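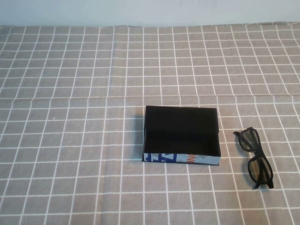
The gray grid cloth on the table, with an open box on top. The fold line toward the back is the one I complain about below.

Kellham Grid Tablecloth, Taupe Gray: Three Months In

Posted September 6, 2023

I don't trust tablecloths that promise to be "wrinkle resistant." I've owned four of them and every one came out of the package looking like a road map and stayed that way. So when my old oilcloth finally split at the corner and I went looking for a replacement, I read the Kellham listing with one eyebrow up. Soft fabric, thin white grid on gray, "relaxes flat within a day." Sure it does.

I bought it anyway, in July of all months, when it was too hot to iron anything.

First, what I like, so I don't get letters. The color is good. It's a gray with some brown in it, and it doesn't turn blue under a cool bulb the way my last one did. Against a pale wall it looks calm and clean. The white lines are thin enough that you stop noticing them after a week. My brother-in-law Aurel Furtună, who does not have opinions about linens, asked if I'd bought a new table.

Now the claim on the package. It did not relax flat within a day. It did not relax flat within a week. The worst of the folds went away with a steam iron on the reverse side, but there's one running across the cloth toward the back that keeps returning every time I wash it and put it away. You can see it because of the grid. A plain cloth would hide a crease like that, but once you print straight lines on soft fabric, every little shift shows up as a kink. The lines ripple on the left side of my table too, and I've tugged that side more times than I want to admit.

If you're the sort of person who will line things up with the squares, save yourself some grief. I tried using them as a cutting guide for wrapping paper and ended up with a sheet that was visibly wider at one end. The squares are decoration. The listing has a photo of someone laying out a sewing pattern on it, and I think that's a stretch.

Washing: I've put it through seven times now, cold, with the towels. No fading that I can find and the white hasn't gone dingy. It did shrink a little on the first wash, maybe half a row along the short side. The tag says nothing about shrinking. Buy the size up if your overhang is already skimpy.

Spills: it is fabric, and it behaves like fabric. Coffee goes right in. Grigore Văduva wrote to me after my placemat review to say that his beads water like a raincoat, and either he has a different batch or he's a faster wiper than I am. I got tomato sauce out with dish soap and an overnight soak. I did not get all of the turmeric out, and the spot now lives under the fruit bowl.

Grip is better than I expected. A shallow box with its long side toward me slides a bit if I push it on purpose, but the cloth itself mostly stays put on a varnished top. On my mother's glass table it crept toward whoever was leaning on it, all through dinner.

I paid 16 dollars on sale. The regular price is almost twice that, and at the regular price I'd look at the Zomier one first, which is heavier and hangs better, though it only comes in a green I can't live with. Revel makes a cheaper grid cloth that I sent back. The printing was crooked straight out of the package, so at least Kellham has that over them.

Would I buy it again? On sale, probably, for the color. I'd roll it on a cardboard tube between uses and never fold it, and I'd ignore most of what's printed on the package.

Good: color, thin lines, washes well, stays put on wood
Bad: creases come back, drinks up spills, shrinks a little, size tag doesn't warn you
Score: 7 out of 10

Next up is the Pascu linen runner, which claims it never needs ironing. I've already plugged in the iron.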